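Fórum Casa & Mesa » Cozinhas de brincar, mercearias e comidinha » Legumes de brincar: que cenoura comprar (ou fazer)?

21 de novembro de 2021

desta_tamiru
Boa noite a todos. Estou a montar uma banca de mercearia para a sala dos três anos e fiquei presa nos legumes. A banca já está feita, com quatro caixotes inclinados e um toldo de pano às riscas. As maçãs e os tomates vieram de uma escola que fechou e estão bons. Faltam-me cenouras, alho-francês e qualquer coisa verde que não seja brócolos.
O orçamento para tudo é de 40 euros. Já vi as cenouras de madeira da Rastaswood e as de plástico da Stullus. As primeiras são bonitas mas saem caras para a quantidade de que preciso. As segundas são leves e temo que se amolguem na primeira semana. Alguém tem umas ou outras há mais de um ano?
Desta Tamiru

pontocruzado
Tenho as da Rastaswood em casa desde que o meu mais velho fez dois anos, e ele já vai nos seis. A tinta saiu na ponta de uma delas porque foi roída. De resto estão iguais. Não as ponha de molho, limpe só com um pano húmido.

zsofia_b
Discordo da madeira para uma sala com muitas crianças. Em casa tudo bem. Numa sala há sempre uma cenoura que voa, e uma cenoura maciça na testa dói. Já tivemos um galo à conta disso e a mãe não achou graça.
Nós usamos plástico oco e tecido. O tecido vai à máquina à sexta-feira dentro de uma fronha fechada com um nó. O plástico vai para uma bacia com detergente da loiça. O que se estraga primeiro é a rama, que nas cenouras de plástico costuma ser uma peça à parte, encaixada. Se puder escolher, procure as de peça única.
Zsófia Barta

pontocruzado
Também já levei com um carrinho de metal na canela e não deitámos fora os carrinhos. Combina-se com eles que a comida não se atira.

zsofia_b
Com três anos combina-se muita coisa. Mantenho.

merceeiro_de_domingo
Entro na conversa porque faço legumes para a feira da paróquia e tenho opinião sobre a forma, que para mim conta mais do que o material. Uma cenoura de brincar tem de ser reconhecida ao longe e pelo tato. Precisa de afunilar bem, com a ponta arredondada para não magoar, e de ter uns sulcos atravessados, pouco fundos, a imitar as marcas da cenoura verdadeira. Se for lisa parece um cone de trânsito. Se os sulcos forem fundos, enche-se tudo de migalhas e plasticina e depois só sai com uma escova de dentes.
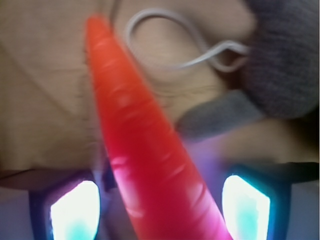

A cor é a outra coisa. Muitas cenouras de brincar não são cor de laranja, são quase vermelhas, e eu gosto delas assim. Num caixote ao lado de laranjas e abóboras, as mais avermelhadas distinguem-se logo. As minhas primeiras eram de um laranja pálido e as crianças levavam-nas para o caixote da fruta.
Quanto ao tamanho, as minhas têm 100 gramas depois de cheias. Uso a balança da cozinha, para as da mesma fornada ficarem iguais. Se a banca tiver uma balança de dois pratos, isso interessa, e os miúdos percebem depressa que duas cenouras equilibram duas cenouras.

desta_tamiru
A banca tem balança, sim, de pratos amarelos. Não tinha pensado no peso. Os tomates que me deram pesam quase nada e o prato nem mexe.
Merceeiro, as suas são de quê?

merceeiro_de_domingo
Feltro por fora, enchimento de almofada com um saquinho de arroz no meio, cosido à parte. O arroz fica dentro de dois sacos, um dentro do outro. Nunca rebentou nenhum.

zsofia_b
Arroz e máquina de lavar não combinam. Ao fim de duas lavagens cheira mal e ao fim de três tem bicho. Use bolinhas de vidro próprias para bonecos, ou então nada.

merceeiro_de_domingo
As minhas não vão à máquina. Lavo à mão por fora e ponho a secar na corda, penduradas pela rama.

zsofia_b
Numa sala com otites e narizes a pingar tem de ir à máquina. Não é mania minha.

tia_alcofa
Boa noite. Vou dar uma sugestão para quem tem pouco dinheiro. Uma embalagem sortida da Stullus traz de tudo um pouco, mas as cenouras são só três e as cerejas são pequenas demais para essa idade, tem de as tirar. Comprei há uns anos um lote em segunda mão que dizia ter 100 peças. Contei-as na mesa da cozinha e eram 93. Não me queixei, mas conte sempre, sobretudo se pagar à peça.
Quanto a amolgarem, amolgam. Ponha a peça em água morna uns minutos e aperte dos lados até saltar para fora. Fica uma marca branca mas a forma volta.

desta_tamiru
Obrigada. Água morna da torneira chega?

tia_alcofa
Chega. A ferver não, que entorta.

pontocruzado
Essa marca branca é o plástico a ceder. À terceira vez abre ali e fica um bico. Eu, quando vejo a marca, deito fora.

tia_alcofa
Tenho umas com marca há anos e nenhuma abriu. Mas cada um faz como entende.

ruteb
Alguém falou em arrumação? Pergunto porque o nosso problema nunca foi comprar, foi manter. Temos uma cozinha de brincar no corredor e ao fim do dia está tudo numa caixa única. No dia seguinte eles despejam a caixa no chão, e pronto, acabou-se a mercearia.
Experimentei etiquetas com desenhos e durou um mês.

zsofia_b
Menos coisas. A sério. Tirámos dois terços da comida e guardámos num armário alto. Em cada caixote há um só legume e poucas unidades. Trocamos em abril e depois das férias grandes. Quando as favas voltam do armário parece que vieram do mercado.
A caixa única tem de desaparecer. Se existir, é para lá que vai tudo.

ruteb
E quem arruma, vocês ou eles?

zsofia_b
Eles. Cada um pega num caixote vazio e vai à procura do que é dele. O das cenouras é o mais disputado porque se veem bem no tapete. O das ervilhas sobra sempre para mim.

merceeiro_de_domingo
Nos caixotes, o que resultou comigo foi forrar o fundo com tecido da cor do legume. Laranja para as cenouras, verde para os pepinos. Custa um retalho e não descola como as etiquetas. Cosi o tecido a um cartão e o cartão entra à justa.

ruteb
Boa ideia. Tenho retalhos.

ellenistica
Desta, antes de comprar veja a loja Shiferaw, que tem umas cenouras de borracha macia, de peça única, com a rama da mesma massa. Não são bonitas. Têm uma linha de junção de alto a baixo que se nota ao toque. Mas não amolgam, não lascam e vão à máquina da loiça na prateleira de cima. Na banca a que chamamos Ellen (é o nome pintado no toldo, já vinha assim) temos cinco e continuam todas inteiras.

pontocruzado
Borracha apanha pó e cabelos. A madeira não.

ellenistica
Apanha, sim. Daí a máquina da loiça.

desta_tamiru
Isso da peça única agrada-me, e resolve a questão do peso e a da testa. São cheias ou ocas?

ellenistica
Ocas mas de parede grossa. Na balança de pratos já fazem descer o lado. As nossas não têm furo nenhum, e convém confirmar isso, que as que têm furo enchem de água e ganham bolor por dentro. Se apertar e sair ar, não leve.

tia_alcofa
Assino por baixo. Tive uma beringela com furo e o que saiu de lá era preto.

desta_tamiru
Fica então assim: seis cenouras de borracha, alho-francês de feltro feito por mim e, para o verde, alfaces de pano com duas ou três folhas soltas. Sem arroz. Os tomates ficam como estão, ou abro-os e ponho bolinhas de vidro lá dentro?

zsofia_b
Não abra os tomates. Se a cola ceder, tem bolinhas espalhadas pela sala.

merceeiro_de_domingo
Para o alho-francês, corte o feltro branco mais comprido do que acha preciso e enrole apertado à volta do enchimento. A parte verde faz-se com tiras por dentro, cosidas só em baixo. Tenho o molde no tópico 204, na segunda página. Aumente-o um pouco na fotocopiadora, que está desenhado para mãos mais pequenas.

desta_tamiru
Já o encontrei. A margem de costura está incluída?

merceeiro_de_domingo
Não está. Dê meio centímetro a toda a volta, menos na base.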